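The arm at the Skunden workshop in Misthorpe has six joints and no opinion about laundry. It does what the recordings tell it, and since March the recordings have come from the student club that meets there in the evenings. The club has 26 members. On most nights eight or nine come in, sign the sheet, and spend the first half hour on calibration.

Their entry for the Tambunan Cup is in the household class. The rules ask for a trained policy that can handle a front-opening appliance, a folded cloth and a lidded bin, in any order the judges call. Teams may collect their own training data by any means, and the club settled on hand-held grippers with a camera on each. The operator works through the task by hand, and software recovers the path of the gripper from the video.

"The path is where we lose most of it," says Teguh Chin, who runs the data side. A fast wrist turn blurs the image and the track breaks. The club's limit is 40 seconds per take. Longer takes drift, and a drifted take is thrown out whole.

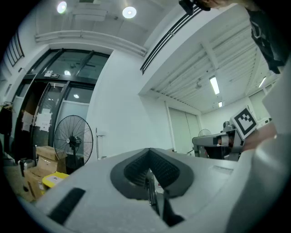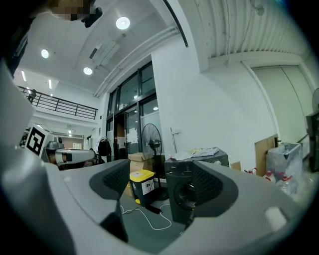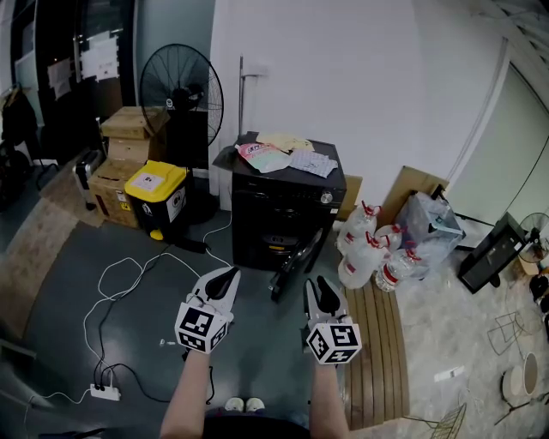 **Domnica Munteanu**
*Contributing writer, education and engineering*

By the end of the spring the club had kept 1,300 takes. Each is stored with the operator's initials, the task code and the calibration file for that night. Kamrul Miah wrote the checker, a short script that rejects any take in which the fingers close before the recording starts or the two grippers disagree on the time. It runs overnight on a desktop machine the members call Estska.

Marker size caused the longest argument. Small markers keep the gripper light but drop out of view at arm's length. Large ones track well and knock into door edges. Zulkifli Liem printed both, ran the same door task with each, and the club went with the larger set — a decision two members still contest.

Training is slower work. The first policy could open a door and would then wait beside it. Wahyudi Rahman traced the fault to the takes themselves: operators had been pausing after the door swung clear, and the model had learned the pause. The door takes were recorded again with the pause trimmed to under a second.

The regional round allows each team 2 attempts per task, with the better one scored. The club's current policy is strongest on the bin and weakest on cloth, where the grip often lands on a single layer. Chin wants another month of cloth takes before the model is frozen. Liem would freeze it now and spend the time on the arm's mounting plate, which has to be refitted at the venue.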